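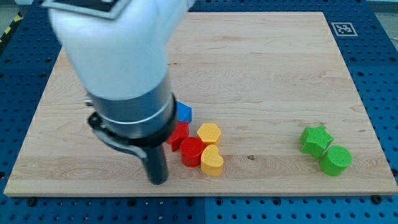 Oiling a beech worktop, how many coats before winter?

mossgate_70
Got a beech worktop going in the back kitchen, Grostthorpe end of the valley so damp as anything from November on. Fitter says two coats of oil and leave it. Tin says three. My mum says linseed and nothing else, ever. Who's right? Want it done before the sink goes in.

kettleblack
Three minimum. Five round the sink cutout. Do the underside too, everyone skips the underside and then wonders why it's cupped like a crisp.

tanpit
Two thin ones is fine if they're thin. People slap it on like gravy and it goes tacky. Wipe off after 15 mins, no later.

mossgate_70
The underside?? It's already sat on the units. Not screwed yet though

kettleblack
Then lift it back off. Seriously. Two of you, ten minutes. Edges and end grain as well, end grain drinks it.

Ruddle
Disagree on linseed being daft btw. Raw linseed takes for ever to dry but boiled is ok. Did my nan's table with it, still going. Smells though. And DON'T leave the rags scrunched up in the bin, lay them flat outside or soak them. They can catch fire on their own.

tanpit
Linseed goes yellow and then it goes black if you've got any damp. Seen it loads. Use a hardwax oil and be done.

Ruddle
Nan's table isn't black

tanpit
Nan's table isn't next to a sink

mossgate_70
Ok ok. So which hardwax? Shop in Jadgate has the Prantl one, and a cheaper one with no name on it to speak of. Bit of a gap in price.

kettleblack
Used Prantl on ours, no complaints. Bit shinier than I wanted. Get the matt if they do it.

wr_halfpint
Just get laminate. We had solid wood at the old place in Hitdale and I spent every spring sanding. Black ring round the taps, white ring from every mug. Never again.

kettleblack
Did you oil it though

wr_halfpint
Once

kettleblack
Well then

wr_halfpint
It's a worktop not a horse, shouldn't need looking after. Got quoted 4,000 for stone when we moved and very nearly said yes. Went laminate for 530 in the end, fitted, and I've not thought about it since.

tanpit
Nothing wrong with laminate but he's already bought the beech so not a lot of use is it

mossgate_70
She, but yes. Bought and cut. 900 all in with the upstand so it's staying.

tanpit
Sorry!

dab_hand_ish
Reading this with interest, same job coming up. What grit do you stop at? I was going to go up to 240 but someone at work reckons the oil won't soak in if it's too smooth.

kettleblack
150. Maybe 180. 240 and you're polishing it shut. Your mate's right.

Ruddle
I go to 240 and damp it down first to raise the grain, let it dry, quick go over again. Comes up lovely. Never had trouble with it soaking in.

kettleblack
With linseed, which is thin. Hardwax is thicker. Read the tin, it'll say.

dab_hand_ish
Clear as mud, thanks both. Will try each on an offcut

mossgate_70
Update. Lifted it, did the underside, one coat, and my back is in bits. Top has had two. It's gone a bit patchy by the window end, dull in strips. Is that normal or have I messed it up?

tanpit
Normal. Dry bits took more. Third coat sorts it, leave overnight first. Heating on low if you can.

kettleblack
^ this. And give it a light rub with a white pad before, not sandpaper. Then what I said about the cutout, don't skimp on that.

mossgate_70
No white pad. Will a green washing up scourer do?

kettleblack
No! Too harsh, it'll scratch. Jadgate shop should have the white ones, they're by the brushes.

Ruddle
Old t-shirt and elbow grease would do it in a pinch

mossgate_70
Got the pads. Third coat on at half six, window open a crack, cat shut in the front room. Will report back. Mum came round and said it needs linseed.

Ruddle
I like your mum

wr_halfpint
See you all in spring with the sander

mossgate_70
Right so the strips have gone, looks great. One drip on the front edge I missed, gone hard. Scrape or sand?

tanpit
Scrape. Old bank card, see if it lifts. If not, sand just that bit and dab a little oil back on. How long's the run by the way? I've got most of a tin left from ours if you're short.

mossgate_70
Only a little one, fine for oil I think, but ta. The upstand's still to do, 51 mm high so won't take much. Anyone know if I silicone before or after oiling that?

kettleblack
After. Leave the oil a few days first or the silicone won't grip.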